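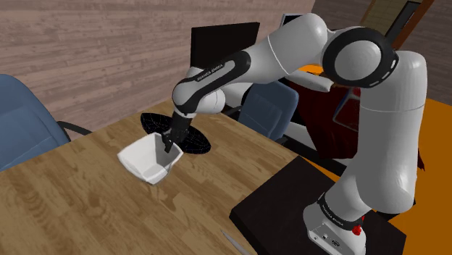

White open-topped container on a wooden table

Drekcombe 30 Travel Daypack
Item no. 772

Carry-on size for most airlines, check yours before you fly. 30 liters, opens flat like a suitcase. Made for long weekends and ferry hops, island trips where you walk from the dock to the guesthouse.

What you get
– main compartment, two mesh dividers
– padded sleeve for a tablet or small laptop
– hidden pocket at the back, fits passport + local cash
– bottle pocket on each side, deep ones
– rain cover, stows in the base

Colors: Sand, Harbor Blue. Olive is sold out till February.

Straps tuck away behind a zip panel if you have to check it. Hip belt comes off. Zippers take a small lock (not incuded).

Care: hand wash, hang dry. Rinse after the beach, salt is bad for zippers.

Reviews

Took it on 12 days of buses and boats, one bag only. Shoulder straps good, hip belt a bit short for me. – Perrine Gaillard

Fits more then I expected. Wish the bottle pockets had a drawstring. – Syafiqah Pattinasarany

Goes well with: Skunum packing cubes, Rasmont toiletry roll

Orders in before noon ship same day. Returns OK if unused, tags on.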